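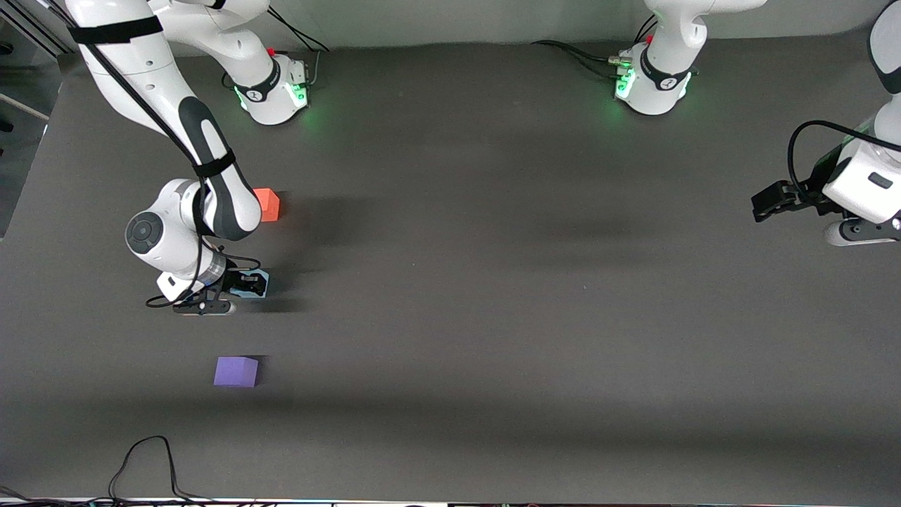
The two-armed rig on its table at the Larnbridge shared workshop, with the orange-red and lavender cubes used for sorting practice.

Two-armed robot build gets going at Larnbridge workshop

Members of the Larnbridge shared workshop have got both arms of their robot build moving from the same computer, after a spring mostly spent on cables. The first open evening with it running is on Tuesday, doors at 1840, and anyone can come.

The project goes by the name Tanura. It started as one arm and a plan to have it put screws back in the right tubs. A second arm was added when the group decided one hand was no good for anything that needs holding still. Quite a few members said so at the start, it has to be said.

Both arms are white and have a two-finger gripper on the end. They stand at the back of a dark grey table and reach forward over it. Green lights on the bases. The arms were bought second-hand as a pair, the table was already in the building and the rest has been put together on club nights by 13 members, most of whom had never wired up anything bigger than a doorbell.

Current job is cubes. Pick one up, put it down somewhere else, don't knock the other one. Sounds like nothing, takes ages to get right. The group says the right arm is the better behaved of the two at present and the left still comes in too high when it goes for something near the middle. A fix for that is being worked on and may be ready for Tuesday, may not.

After cubes comes passing a thing from one gripper to the other. Then the screws again, which some people have not forgotten about.

Where the money went

The build has cost the workshop £2040 so far. Most of that was the arms. The remainder went on power supplies, cable, a secondhand computer and a set of spare gripper fingers from Baumgart, the parts shop on the industrial estate, which knocked a bit off the price and threw in a bag of cable clips. The clips have not all been used yet, as visitors will see.

Members voted the money through in two goes. No more is being asked for this year, although there is a tin by the door on open evenings and it does get emptied into the project.

Software is home-made, written by whoever turned up, and lives on the workshop computer with a printed copy of the start-up steps taped inside the cupboard door. Please use the printed copy. The steps on the whiteboard are old and leave out the bit where you check the reach of the left arm before switching on the right.

Cables

The long-running argument. Runs along the back of the table were put in first and those are staying. The loose stuff at the front and round the wrists is another matter. One camp wants it all in sleeving, the other says sleeving makes the wrists stiff and they would sooner have a loop hanging where you can see it. A trial with sleeving on one arm only was agreed at the last meeting and will start once the sleeving turns up. It was ordered from Gakow in the wrong width and had to go back.

If you have a spare length of something soft and bendy, wide enough for four thin cables, bring it along.

The next stage

In July the group wants to show the handover at the town's summer fair, if it works by then. That means getting the table through the side door, which has been measured twice with two diffrent answers. Third go this week. If it won't fit the arms come off and travel seperately, and somebody has to spend a morning lining them up again at the other end.

There is also talk of a simple control box with big buttons so that children can have a turn. It would be slow speed only, and with a member standing at the stop switch the whole time. A wooden mock-up of the box is on the shelf over the lathe and comments are wanted, particularly on whether the buttons are too far apart for small hands.

Coming along

Open evening, Tuesday, 1840 until the kettle goes off. Free. No need to book, but groups of more than 10 should ring the workshop first as the room is narrow and only so many can get round the table. Under-16s with an adult please. Long hair tied back, lanyards off, and keep behind the yellow tape when the arms are on. The tape will be down before doors open.

Running order is short. A quick demo of the cubes, a longer one if the left arm is having a good night, then questions, then people who want to try the controls can put their name on the sheet. First come first served and turns are kept to a few minutes each. Last month's visitors who missed out on a turn on the single arm go to the top of the list, just say so when you come in.

The workshop is also after anyone who can solder neatly, or who is happy to sit and test the same move over and over and write down what went wrong. Both jobs are going spare. No experience needed for the second, a pen helps.

Parking is at the back, through the green gates. Front spaces belong to the tile shop and they do mind. Step-free entrance is on the same side as the bins, ring the bell and give it a minute, it is a long walk from the far bench.

Regular club nights carry on as normal for the lathe, the sewing machines and the bike stand. The robot table is off limits to non-project members on those nights unless someone from the build is in, so ask first.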